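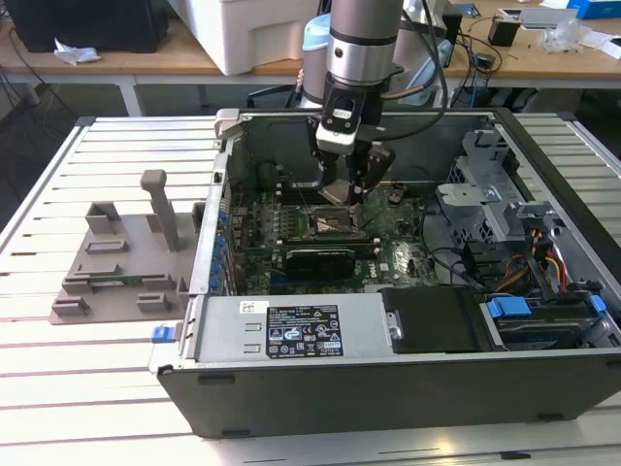
1. What we set out to do

Sort short customer messages into the right folder with a small neural network, small enough to train overnight on one machine. Messages came from Neagu, a mail order shop that let us use old ones with names and addresses taken out. Five folders: late order, wrong item, refund, question, other. The shop sorts by hand right now.

Group: Manon Gauthier (data), Poonam Gautam (network code), Narendra Rathore (testing, most of this write-up). Adviser Tamara Derkach. Report finished February 2004, final talk is in April.

2. Data

1,000 messages total. 200 held back for testing and not looked at until the end. Manon labeled everything once, then Narendra labeled the test ones again without seeing hers. They disagreed on 42. Most of those were refund vs. wrong item, where people write about both in one sentence. We talked those over and picked one. A message like "you sent the blue one, I want my money" could go either way and we went with refund.

Cleaning: lower case, punctuation out, numbers swapped for one marker word. Left spelling mistakes alone. Tried fixing them with a word list in the first weeks but it turned product names into nonsense, so dropped.

Word list after cleaning and throwing out anything seen only once or twice: 492 words. That is the input size.

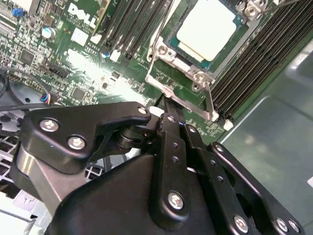
Fig. 2. Processor socket area on the main board.

3. Network

Plain feedforward, one hidden layer, sigmoid units, one output per folder. Backprop with momentum. Poonam wrote it in C from the course notes, we checked the gradients by nudging weights one at a time and comparing. Found one sign error that way, in the bias term. Before that fix the training error went down anyway, just slowly, which is why it took us so long to notice.

Hidden layer sizes tried: small, medium, big. Big one learned the training set nearly by heart and then did worse on messages it hadn't seen. Stayed with medium. Weight decay helped a little, stopping early helped more. For stopping we split off part of the training messages, never the test ones.

Starting weights matter more than we thought. Same settings, differnt seed, and you can end up somewhere noticeably worse. So every setting was run several times and we kept the middle result, not the best.
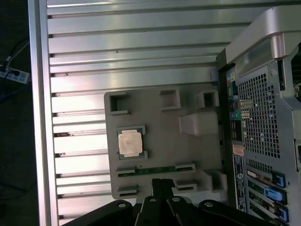 Why not just use naive Bayes?
We did, as the baseline. It trains in seconds and on this data it comes close to the network. The network is ahead on refund and late order, behind on question, and the gap is small enough that more test messages could change the picture.

4. Results and problems

Late order is easy, the same few words every time. Other is bad for both methods, no suprise, it is a pile of leftovers. Biggest confusion is still refund and wrong item, same place the two human labelers split. Word order would probably help there and our input throws it away.

Also tried word pairs. Input got far too large for the amount of data and training crawled. One run only, not in the table.

Lost most of a week to a file format mixup: Comico (the label tool) saves folder numbers starting at one, our loader starts at zero. Everything was shifted and "other" went missing. If you reuse the loader, check this first.
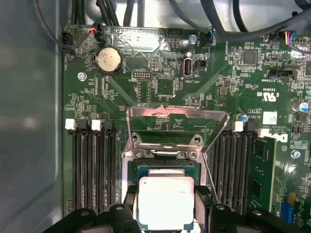 Oveck Student Group for Learning Systems, Nostham College

5. What is left

- rerun the middle size network with the corrected labels for all seeds (half done)
- full confusion table for the talk, Narendra
- try a committee of networks, average the outputs. Iman Sqalli did this for her project last year and has code we can borrow
- ask Neagu for more refund messages
- comment the code, Poonam

Training files are on the group drive under the project folder, read the notes file before touching the labels. The old label set is in there too, don't use it.

Thanks to Tamara for reading two drafts, and to Iman for the plotting script.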